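Soltton Bench Storage: Nine-Drawer Parts Organizer

Gallery index / Small parts / Upright cases

The gallery covers the upright nine-drawer case in the small parts section. It is a rectangular case that stands on its base with the drawers facing forward. The drawer fronts are clear, the frame is yellow, and the top is closed with two black lid sections, one on each side of the carrying handle. Stock reference 914. Drawer inserts are listed separately under 198.

The pictures deal with the lower right position, with the drawer out of its slot. Closed-case views and the lid compartments are on the Kokach page.

Notes on terms used in the captions. "Slot" is the opening in the frame. "Drawer" is the clear box that runs in it. Positions are given as seen from the front, by row (top, middle, bottom) and then left, center, right. "Case" is the whole unit including the handle and lids. 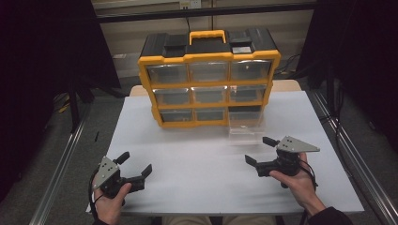 Nine-drawer case, front view. Bottom right drawer pulled forward.

Three rows of three drawers. The yellow dividers run in both directions and form the grid, so each drawer has its own slot and none of them share an opening. Each drawer front has a slight lip, and the lip is the pull. There is no separate knob to catch on a sleeve or snap off in a tool bag.

The handle arches over the middle of the top. The left lid section has a raised latch block near its center. The right lid section has a small silver-gray label plate set into its front edge. When several cases are kept in a row, put the case number on the label plate and the contents on the drawer fronts. Paper labels stuck over the whole front defeat the purpose of a clear drawer, so keep them to a narrow strip along the bottom.

A light, matte table is the recommended surface for sorting. Dark screws and washers show up on it, and it does not throw glare back through the drawer walls. A board along the far edge of the table helps to stop small parts from rolling off the back.

Loading order we use for mixed hardware:

Bottom row: machine screws, nuts and anything else with weight.
Middle row: washers, spacers, small brackets.
Top row: light parts such as cable ties, heat-shrink and plastic rivets.

A case loaded the other way round is top-heavy when carried by the handle. Close every drawer before lifting. The drawers can slide forward if the case is tilted toward the front.

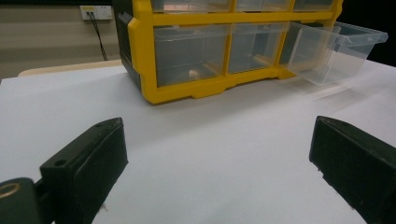

Cironine bench room, 9 Oct 2018

Lower row at close range. The left and middle drawers are in place and the right slot is open, with its drawer standing forward of the frame at an angle. The raised lip along the top edge of the drawer is easier to make out at this distance, as is the flat front face. The side panel at the left end of the case is molded with vertical ribs. A thick base runs along the bottom of the yellow frame, with a shallow notch near the center.

Removing a drawer: hold the case steady with one hand, take the lip with the other and draw straight out. Support the underside once the drawer is past halfway. If it binds, push it back in and start again with the pull centered. Do not twist it in the slot.

Returning a drawer: square it to the opening first. A drawer offered up at an angle will catch on the divider. Set the back edge on the floor of the slot, level it, then push until the front lines up with its neighbors.

Cleaning: lukewarm water and a drop of dish soap. Dry with a soft cloth. No solvents on the clear parts, including brake cleaner and acetone, which will cloud them. Brush dust and swarf out of the slots before the drawers go back in.

Our load limit is 400 grams per drawer, evenly spread. Heavier items belong in the Nedeljković steel trays, same section, following page.

The next update to this section is due in December and will add the drawer inserts, set of 2 per drawer.

Back to Small parts
Next: Steel trays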